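Unit 6: Fibre, weave and finish in household textiles
Course notes, prepared by Dalia Jõgi

6.1 Thread count

Thread count is the number of warp and weft yarns in a square inch of cloth. A sheet with 120 warp and 104 weft yarns per inch has a count of 224. The figure describes density only. It says nothing about fibre length, yarn fineness or finish, and two cloths with the same count can differ widely in handle and wear.

Counts are inflated by multi-ply yarns. If a two-ply yarn is counted as two threads, the stated figure doubles while the construction stays the same. In this course a plied yarn is counted as one. Assignments that count plies separately will be returned for correction.

6.2 Plain weave and sateen

Plain weave passes each weft yarn over one warp and under the next. Interlacing is at its maximum, so the cloth is firm, matte and resistant to snagging. Percale is a plain weave of fine yarn in a close sett.

Sateen floats the yarn over four and under one. Fewer interlacings give a smooth face and a soft drape. The floats are exposed, however, and catch readily on rings, clasps, rough skin and pet claws. A pulled float appears as a bright line with puckering at each side. It should be eased back with a blunt needle from the reverse and never cut.

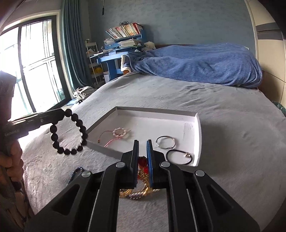 Twill falls between the two. A 2/1 twill has a visible diagonal and moderate floats. It hides soiling well and is common in mattress covers and workwear, less so in sheeting.

6.3 Shrinkage

Relaxation shrinkage occurs when tension set during weaving is released by water. Most of it takes place in the first wash. Progressive shrinkage continues over later washes and is mainly a problem with wool and some viscose.

Test procedure:
Cut a specimen and mark a 30 cm square on it in permanent ink.
Wash at the labelled temperature and dry flat.
Measure warp and weft separately, at three places each.
Shrinkage (%) = (original length - final length) / original length x 100

The Takagi cotton specimen measured 28.2 cm in the warp after one wash, a shrinkage of 6 per cent. The Nirkcombe linen lost about 7 per cent in the warp and less in the weft. Warp values are normally higher, as the warp is held under greater tension on the loom.

6.4 Colour and finish

Reactive dyes bond to cellulose and have good wash fastness. Pigment prints sit on the surface in a binder and lose colour by abrasion, first along folds and hems. Record the finish on your specimen card before washing.

Reading for Unit 7: the handout on pile fabrics. Bring the Lindatico swatch set and a pick glass.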